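Session 6: Inside the Tower, or What You Are Paid to Unscrew
Course handout, Computer Maintenance and Refurbishment (Evening)

Bring: your screwdriver set, the wrist strap you were issued in Session 2, and a notebook with some blank pages left in it. A phone is not a notebook. I have read the phone notes.

Read before class: Chapter 3 of the Yordanov workbook, skipping the pages on floppy drives unless you feel nostalgic for something that probably predates you.

Where we are

Last session we got as far as the side panel. Some of you got it off, some of you got it off and on again, and one table found out that the panel slides backward before it lifts. All of that counts as progress. This session we go inside, name the parts, take out the ones that come out, and put them somewhere we can find them.

The practice machines come from the Endance office clearance. They are sound, unglamorous desktops that spent their careers opening spreadsheets. We have enough for pairs. Please don't ask what they would run, as the answer is "spreadsheets."

Before you touch anything

Power cord out at the wall end and at the machine end. Hold the power button down for a few seconds to drain what's left. Strap on, clipped to bare metal on the chassis. Paint is an insulator, however much it looks like metal.

Lay the tower on its side with the open face up. Working on an upright tower is possible in the same way that eating soup with a fork is possible. On its side, gravity holds the cards and screws for you, and dropped screws land on the board where you can hear them.

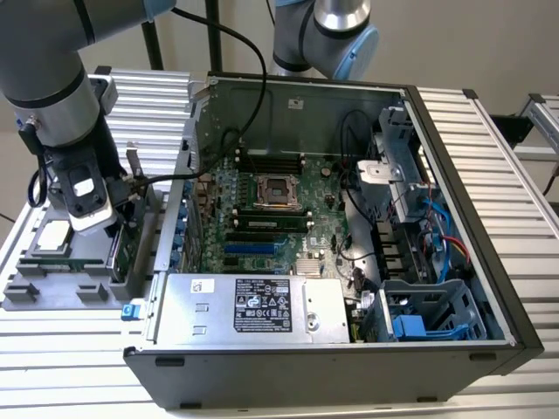 Reading the Open Case

Find the big things first. The power supply is the metal box with the label covered in small print and regulatory symbols. The label will tell you which voltages it delivers and how much current on each. It stays shut. We remove whole power supplies in Session 9, and we open them in no session at all.

The motherboard is the green expanse in the middle. Boards come in other colors, usually at other prices.

Near the middle of the board is the CPU socket, with its metal retention frame and its lever. With the processor out, the contact area is exposed, and this is the most expensive square you will meet this term. Do not touch it, blow on it, or point at it with a screwdriver. The processor itself goes in the parts tray, under its metal heat spreader, and it stays in the tray until you need it. A pocket is not a tray.

Memory slots sit in banks on either side of the socket on this board. Many boards have a single bank, so don't memorize the layout and expect it to follow you home. To remove a module, open the clips at the ends of its slot and lift it straight up. To refit, match the notch first. If it needs your body weight, it's the wrong way around.

Expansion slots are the long ones. The blue one on this board is PCIe, and it has several black neighbors. Slot color is the manufacturer's choice and carries no legal force, so check the printing on the board or the manual. When a card comes out, hold it by its edges or its metal bracket and stand it in the tray. A card flat on the bench attracts elbows.

The little finned heatsink toward the lower right belongs to the chipset. It is not the CPU cooler, whatever last term's quiz papers claimed. Leave it alone.

Drives live in and around the metal cage, and the blue and red cables between there and the board are SATA. Red does not mean danger and blue does not mean cold. Grip the plug, squeeze the catch if there is one, and pull the plug. Pulling the cable also works, once.

Order of removal

1. Expansion cards
2. SATA cables, labeled at both ends
3. Drives, in their carriers
4. Memory
5. CPU cooler, then processor

Refitting is the same list read upward. Write down which slot each part came out of. You will be certain you'll remember, and I mark the notebooks with that certainty in mind.

Screws

Each pair gets a Trastia sorting tray. Case screws go in one compartment and drive screws in another. They look alike under classroom lighting and have different threads, which you can confirm by ruining something. The Vitau bits in the shared drawer are magnetic and fine for this work. Return them. The drawer held 80 bits in August and now holds 70, and I don't believe they evaporated.

Lab task (40 minutes)

Strip your machine in the order given. Draw the board from above, socket and slots included, and label what you can without the workbook. Then rebuild. Show me the machine before the panel goes back on.

Marks are given for the drawing, the cable labels, and having no screws left over. Extra screws in the tray lose marks even if they were already there when you sat down. Check first.

Next session: thermal paste, and how little of it you need. Wear something you don't like. Room 551, same bench as tonight.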